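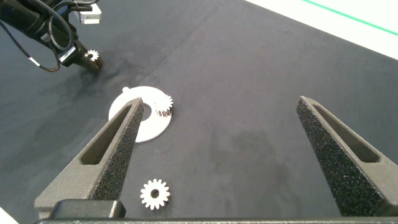 What happens if you train a gear-picking policy on where the gear sits between the fingers, and leave the robot base out of it?

It needs fewer demonstrations, and it keeps working after the work surface has been shifted.

Tikport list: learning for small-parts assembly
Subject: Re: [tikport] finger-relative targets, did anyone get it going?

Hi all,

Sorry for the slow reply to the message below, but I wanted the full set of trials finished before I said anything, and they finished last night, and I'm very pleased with them! I'll quote the original bit by bit and answer as I go.

> In July somebody on this list mentioned dropping base coordinates
> completely and predicting the grasp point in the wrist view. We tried
> a quick version here and it was worse than what we had. The arm got
> close and then dithered. Are we doing something silly, or does it only
> work on big parts?

That was us, and no, you're not doing anything silly. Our first version dithered too. It would come down over a gear, get almost there, slide sideways, come back and slide sideways again until the timer ran out.

The cause was in our labels. We were using the final closing pose as the target for every frame of the approach. From high up that's a good target, but in the last part of the descent the demonstrators all make small corrections, and each one makes them differently. The network was averaging several habits and getting none of them.

What fixed it was splitting the approach in two. For the high part, the target is a point on the work surface, expressed as an offset from the midpoint between the two fingertips. For the low part, the target is the next small motion and nothing else. A tiny classifier picks which one is in charge. We call the whole thing Wutik, for reasons that made sense over lunch.

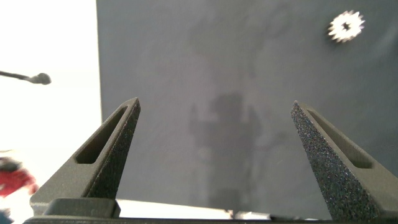

Ballarat, Oct 8, 2021

The switch-over height matters less than we feared. We were ready for a month of tuning and spent an afternoon on it. If the switch comes too early the arm wanders a bit before it settles, and if it comes too late you get your dithering back, but there's a wide comfortable band between the two. We let the classifier learn the switch from the demonstrations, and it ends up in that band without any help.

> How many demonstrations did you need? We have a few hundred and I'm
> reluctant to ask the students for more.

Our complete set is 1,420 demonstrations, all teleoperated, all on the white gears and the round base plate. That's more than you need. We cut the set down in stages and retrained each time, and the curve is almost flat until you're down to the smallest slices. Your few hundred should be plenty to find out whether it's going to work for you. I wouldn't ask the students for more until you've looked at which ones you already have.

By that I mean starting position. If most of your demonstrations begin with the gear nicely between the fingertips, the high part of the policy never learns much. Ours got a lot better when we asked people to begin with the gear well off to one side, or far up toward the edge of what the wrist camera can see. It's dull work for the person driving, but a short run of those awkward starts did more for us than a long run of easy ones.

> And is it really wrist only? No overhead camera?

Wrist views only, one for each arm. There's no overhead view going into the network. We had one in the early runs and the policy leaned on it so heavily that bumping the stand ruined everything. Taking it away cost us a little speed. I'd make that swap again tomorrow.

What you do lose is the sense of where the other arm is when it's outside your view. Each arm sees its partner for only part of the job. We pass each arm the other's joint readings, plus one number for how open its gripper is, and that has been enough. I was expecting to need something much fancier there.

> One more worry. Our lighting is terrible and the arm throws a shadow
> right over the work. Did you do anything about that?

We did nothing about it in hardware, and I'm glad now. The arm's own shadow moves with the arm, so in the wrist view it behaves quite differently from a part lying on the bench. We checked by training one copy with heavy brightness changes painted in and another without. The plain one was better on the bench. My guess (and it is a guess) is that the shadow tells the network something about height, and the painted changes scrambled it. 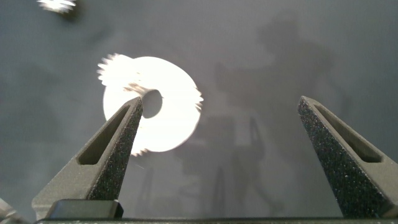 I'd love somebody with a depth camera to test that guess properly. You could record height from the depth camera, never show it to the network, and then see whether you can read height back out of the features with and without the shadow. We don't have the gear for it (no pun intended, we have heaps of gears).

Now the numbers, as a few of you wrote to me off list asking for them. We ran 2,187 trials of the pick-and-place step with the split targets. A trial counts as a failure if the gear is dropped, if it isn't on its shaft at the end, or if anyone has to reach for the stop button. There were 129 failures. The old base-frame policy was noticeably worse on the untouched bench, and once we slid the work surface sideways it was hopeless, so we stopped those runs early to spare the fingers.

The trials were spread over seven layouts. A layout is a starting arrangement of plate and loose gears, and four of those were never used in training. I'd have liked more of them. The held-out ones were a little harder, mostly the one where two loose gears start close to each other and the arm can't make up its mind.

That indecision is the main thing left to fix. The high part of the policy gives a single point, and with two equally good gears in view it sometimes picks a point between them. The low part then has nothing under it to grab. It usually recovers by drifting toward one gear or the other, but it isn't pretty to watch. We're going to try giving it a handful of candidate points with a score on each. If you've already done that on your own bench, please tell me how you stopped the scores from flickering from one frame to the next.

A few answers to things people asked separately:

The finger pads have a rough grippy coating, and that did change the results. With bare fingers the gears turned a little during the lift, and the teeth then wouldn't line up. We re-recorded everything after changing the pads, so please don't mix your old and new data the way we did for a fortnight.

Meshing is still done by a small scripted wiggle. The learned part brings the gear down over the shaft and the wiggle seats it. We tried learning the wiggle as well. It learned something, but I couldn't tell you it was better than the script, so the script stays in for now.

Handovers from one arm to the other are not in the numbers. They work on a good day. I'll write about them when they work on a bad one. 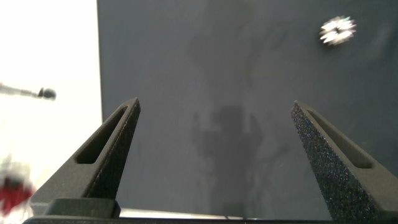

Code, data and reading group

The training code is going into the Jusier repository as soon as I've cleaned out the hard-coded paths. It's a small add-on: a relabelling script that takes your existing recordings and writes the two kinds of target, and a loss that knows which one to use. If your recordings have gripper opening and a calibrated wrist camera, the relabelling script should run as is. If your calibration is a bit off, try it anyway. Ours was off for the first half of the project and the low part of the policy didn't seem to mind.

The demonstrations will follow separately. The files are large, so I'm putting up a small sampler first, with a few recordings from each training layout, and the full set after that. Both will be on the D'Amico mirror, in the same folder as last year's peg data. Please grab the sampler before you commit to the big one.

Things I'd be keen for people to try, in no special order:

- the same split on parts that aren't round, where the angle of the fingers matters from the start
- a different gripper, particularly one with shorter fingers, so the part goes out of view later
- the shadow test I described further up
- moving the bench while the policy is running (ours coped with small slow moves, and I haven't been brave enough for anything more)

Reading group is on the base-frame question next time, and I've offered to bring a bad run as well as a good one, because the bad ones are more fun to argue over. The link is the same as always. Anyone who would rather send questions first can reply to this thread, and I'll answer before the meeting if I can.

To the original poster: send me one of your dithering runs, would you? The raw recording is best, with timestamps. I'd like to see if it slides to the same side each time. Ours always went left, even after we flipped the training views, and I still don't know why.

Cheers from the gear bench

--
You are receiving this because you are subscribed to the Tikport list.
Please trim quoted text when replying.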